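Zetcombe Records Office
Gallery: The Card Sorting Room

This gallery presents the work of the card sorting room at the Zetcombe Records Office, where small printed and packaged cards received from the public and from partner collections are recorded, sorted and prepared for storage. The pages that follow the gallery list the holdings by series. Visitors who wish to consult the cards in person should read the notes on access before requesting an appointment.

The Losano gift
The Losano gift came to the Office in March and consists of 2,712 cards, most of them small enough to be held between two fingers. The cards were delivered in mixed order. Sorting by maker was completed first, and sorting by date is in progress.

The Poulain series
This series contains 545 cards, many still in their original packaging. Packaged cards are not opened at the Office. Any printed text is copied from the outside, and the card is then stored upright so that the packaging does not bend.

The Trisdale deposit
Cards in the Trisdale deposit remain the property of the depositor and may be viewed only with written permission. The deposit is kept in 7 boxes, listed separately in the catalog.

At the sorting table
Each card is entered in the catalog before it is assigned a place. Staff type the entry on a laptop kept within reach of the cards, so that the details can be checked against the item itself while the record is open.

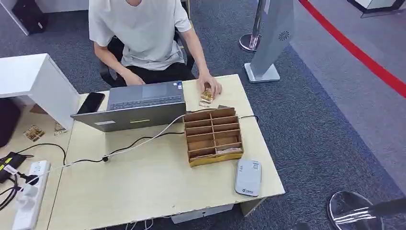 Entries are limited to the maker, the title, the size and the condition of the card. Longer notes are added later by a second member of staff. Where the two readings differ, both are kept in the record until the matter is settled.

Compartment organizers
Wooden organizers with open tops are used for cards that are being worked on. Flat cards may be laid in a compartment together, provided that they belong to the same series. Organizers are emptied at the close of each working session, and the cards are returned to their boxes.

Access and copies
Up to 3 series may be requested for a single appointment. Requests should give the series name and, where known, the catalog number of each card. Personal telephones may be used in the reading area to take reference pictures without flash. Copies for publication must be ordered from the Office, and a fee applies.

Page last revised Apr 9, 2025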